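Flinberg Launches Desk Drawer Roundup for Old Cables and Small Electronics

CLUDEN, January - Everybody has that drawer, the one with the charger for a phone long gone and a network cable saved just in case, and Flinberg would dearly love to help you empty it! The home-organizing company today announced the Desk Drawer Roundup, a free sorting service open to every household and small office in Cluden.

Neighbors can bring their odds and ends to the Flinberg shop on Wubshet Street, where cords will be untangled, matched to their devices where possible, and sent home neatly wrapped or passed along for recycling.
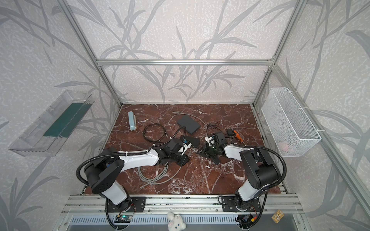
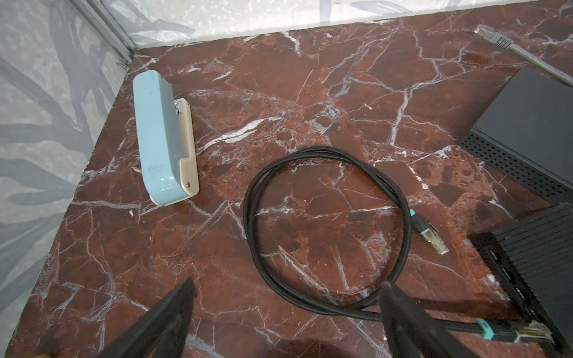
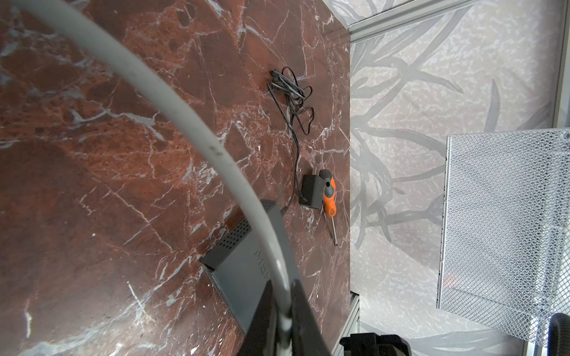 Cables and small office electronics laid out on a red-brown marble surface.

Last year's trial took in 321 bags of cords, adapters and network gear, along with a good many staplers and hand tools that had wandered into the same drawers (they are welcome too, and always have been).

Every visitor will go home with two Flileck cord wraps and a sheet of labels, and anyone bringing more than 36 items is kindly asked to call ahead so there is table space ready. Doors open at 2 p.m. throughout the month.

Media inquiries: Flinberg press office, Cluden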